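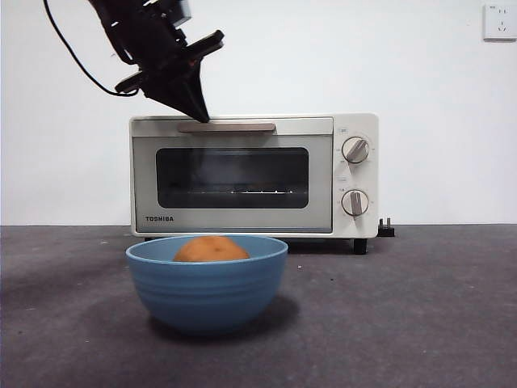
Gilmont Building, 2nd floor shared spaces
Electrical and fire walk-through, April
Walked by: Kadir Erdem
Read over by: Auður Baldursdóttir
Marks: OK / FIX / ASK

1. Kitchen and countertop appliances

Toaster oven plugged straight into wall, no power strip - OK on my visit. Keep it that way please, last spring it was on a strip with the kettle.
Crumb tray pulled and emptied - FIX. Full. Did it myself but it should be on the weekly list.
Cord and plug, no scorch marks or soft spots - OK
Nothing stored on top of toaster oven - OK. Napkins have moved to the drawer since the last walk.
Kettle base and cord - OK
Microwave door latch - ASK. Closes on second try. Duman says they can look at it when they come for the fridge.
Fridge coils vacuumed - FIX. Not done. Probably not done for a couple years going by the fluff.
Outlet by sink trips on test button - OK, trips and resets
Outlet left of sink - FIX. Test button does nothing. Taped over, sign up, do NOT use till electrician has been.

Comment (A.B.): Is the taped outlet on the same breaker as the fridge? If so tell Duman before they switch anything off, there is food in there from three tenants.
Reply (K.E.): Different breaker. Checked the panel.

2. Hallway and stairs

Exit sign over east stair lit - OK
Exit sign over west stair lit - FIX. Dim on one side, lamp going
Emergency lights, held test button 2 minutes each - two OK, one by the copier died almost right away. Needs battery.
Stair doors close and latch by themselves - East OK. West sticks on the carpet edge, have to push it. FIX, and this one first.
Nothing parked in the stairwell - FIX. Stroller and a box of brochures on the west landing. Talked to Turnodance, they will move both.
Handrail tight - OK
Tread strips - ASK. Third step from the top is lifting at the corner. I'd glue it, Auður would replace the lot.

Comment (A.B.): Would replace the lot, yes. We glued that same step before and here we are.

3. Extinguishers

Kitchen wall - OK, needle in green, pin and seal in place, tag current
Copier corner - OK
Storage room - FIX. It's there but behind the folding chairs. Had to move four chairs to read the tag. Needs 3 ft clear in front.
Studio (Turnodance) - OK on pressure. Hanging a bit low, the bracket screw is loose. Tightened by hand, wants a proper anchor.
Tags signed for this month - all done by me on the walk

4. Electrical panel and cords

Panel door opens fully - OK
Clear space in front - OK, mop bucket moved
Breakers labeled - FIX. 11 and 14 both say "lights". Which lights. Need somebody to stand in the hall and shout while I flip them, an evening job.
Blank covers in unused slots - OK
Extension cords used as permanent wiring - FIX. Front desk printer, still. Also the aquarium in Drirnora's waiting area, runs under the rug. Cord under a rug is a no every time, it was on the last list too.
Space heaters - one found under a desk at Drirnora, unplugged. Has tip-over switch. OK for now but lease says none, so ASK.

Comment (A.B.): I'll write to Drirnora about the heater and the cord together. If it is cold at that desk we should look at the radiator valve, otherwise the heater will just come back in the fall.
Reply (K.E.): Valve is stuck at 2. Adding it below.

5. Alarms

Smoke detectors, test button - all OK except storage room, weak chirp. New battery in, tested again, OK.
Carbon monoxide alarm by boiler closet - OK. Date on the back says it has a year left so put it in next year's budget.
Pull stations not blocked - OK
Evacuation map posted - FIX. The one by the elevator still shows the old wall. Auður has the new drawing.

6. Storage and trash

Paper and cardboard away from the water heater - FIX. Stack of flattened boxes leaning right on it!! Moved.
Cleaning products closed and labeled - one spray bottle with no label, poured out, tossed
Sprinkler heads, 18 in clear below - OK everywhere but the top shelf in storage. Take the top row of binders down.
Outside dumpster lid shut and away from the wall - OK

Costs so far

Electrician, outlet and printer socket: quote is 272
Emergency light battery plus exit lamp: 100
Stair treads if we replace all, west side: 2,893. Wow. That's with labor. Asking for a second quote before anyone says yes.

To do, in order

West stair door - me, Saturday morning
Stairwell stuff out - Turnodance
Outlet left of sink - electrician, waiting on a time
Cord under rug + heater - Auður to write
Chairs away from extinguisher - me
Copier corner light battery - order
Radiator valve at Drirnora - Duman if they do heating, otherwise find someone
Breaker lables - me plus one
New map by elevator - Auður
Crumb tray onto the weekly cleaning list, next to "wipe microwave"
Fridge coils - Duman, same visit as the latch

Not checked this time: roof hatch (key missing), boiler closet inside, elevator phone. Will do these once the key truns up.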